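Bowling lab notebook, December, 7:40 am

Indoor lane cold again. Load cell on the front foot plate drifting before anyone had bowled a ball, so re-zeroed twice. Sampling at 1000 Hz, same as last month. Pallavi Nigam wants 200 but we lose the spike at front foot contact, so no.

Bowlers today: Belmiro F. (right arm fast) and Sille Dalsgaard (left arm medium). Both bowled off full run-up. Belmiro's peak vertical force 2209 N on the third ball, then dropped off. Front knee is collapsing, he knows it. Told him to leave it alone for now, want a clean baseline before the coaches get at him.

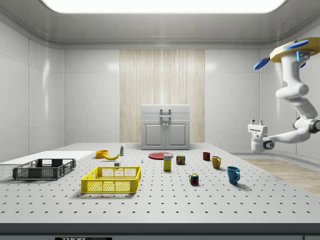 Sille much more repeatable. Wrist angle at release hardly moves between balls, seam upright on nearly all of them. Her yorkers drift down leg tho. Could be the lane markings, the popping crease tape has lifted on the left side and she's landing wide of it. Re-tape before Thursdays group - no, before the next group whoever that is.

Ball tracker lost the short ones. Raised the rear unit 50 mm, better, still drops anything that comes up past chest hight. Leonilde Prata had the same trouble at Bragança and fixed it with the threshold setting. Ask her for the file.

To do
- new tape, the wide roll
- old ball vs new ball, same bowler, same spell length
- send Belmiro's traces to Lurdes Veloso at Drurton
- do NOT overwrite the Elton folder again

Stopped 11:15, Belmiro's heel sore. Rest of the overs next time.

3 comments · 14 shares

Get new notebook entries by email. Unsubscribe any time.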